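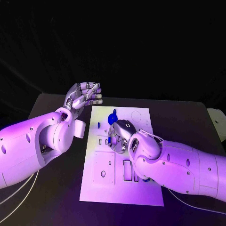 Ilona Győri wrote to me that she threw *The Lulex Papers* across her bedroom at chapter nine, picked it up again ten minutes later and finished it at three in the morning. Reader, I did almost exactly the same thing (mine hit the laundry).

If you've missed the fuss, this is Graciela Sepúlveda's first crime novel, set in the made-up port town of Platutgate, and it runs to nearly 2402 index cards' worth of notes. I know because I asked her! She keeps them in shoeboxes under the stairs, and she let me read a few over video while her dog barked at me.
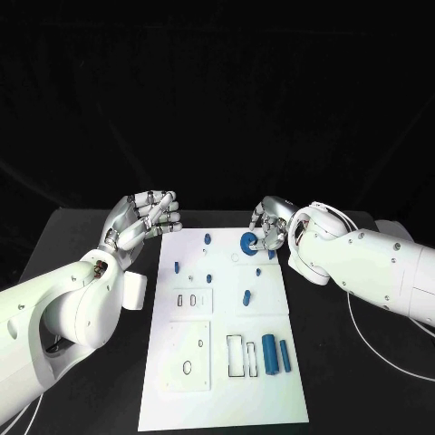 The plot starts with a missing harbor clerk and a ledger with two pages torn out, and for the first 100 pages I had no idea how any of it belonged together. There's the sister, the ferry strike, that odd business with the Chevalier hotel. Then the pieces start dropping in, like puzzle pieces clicking into place, and I got that lovely greedy feeling of wanting to slow down and speed up at the same time. Sepúlveda told me she wrote the hotel chapter last and hated it for months. I think it's the best thing in the book.

I do have gripes. The detective, Veltent, talks to himself far too much, and his ex-wife gets one good speech and then vanishes until the funeral. My friend Nouhaila Zerouali thinks the speech is worth the wait – I'm still grumbling about it.

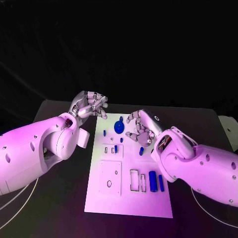 ## What she's writing next

A second Platutgate book is on the way, and the draft is due to her editor, Rania Salem, in June. Sepúlveda wouldn't tell me who's in it, though she did let slip that it opens on the ferry and that the sister gets a much bigger part. She's also cutting back on the index cards. "I ran out of stairs," she said, and went off to feed the dog.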